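The Sleeve Problem

I'd been at Prokora three weeks when Kenneth Morrison decided I should be the one to break the news about the sleeves.

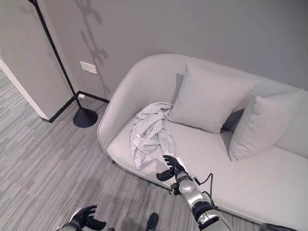
It was my own fault, because I'd said in the canteen that our numbers looked a bit too good. We'd run 1258 pick-ups with the old method, the one where the robot looks once, picks a spot and goes for it, and then 1234 with the new one, where it has a second look when the hand gets close. The new one was winning by miles! Everybody was thrilled. Kenneth had more or less written the paper in his head (he hums when he's doing that).

But I'd been going back through the recordings at night, eating toast, and I kept noticing the sleeves. If a sleeve was hanging towards the robot, both methods did beautifully. If it was tucked under, both were hopeless. And guess which lot had got most of the hanging sleeves?

"So the second look does nothing," Kenneth said.

"It does a bit," I said. "Just less than we told Terkon."

He took his glasses off and I thought, well, that's me back at my mum's by December. Then he pulled a chair over, shoved my toast aside and asked to see trial 2089, and the one after it, and the one after that.

We were still there when the cleaners came in. He'd stopped humming by then. He had a pencil out and was drawing sleeves, page after page of them, pointing every way a sleeve can point, and he wanted to know which I'd like to start with.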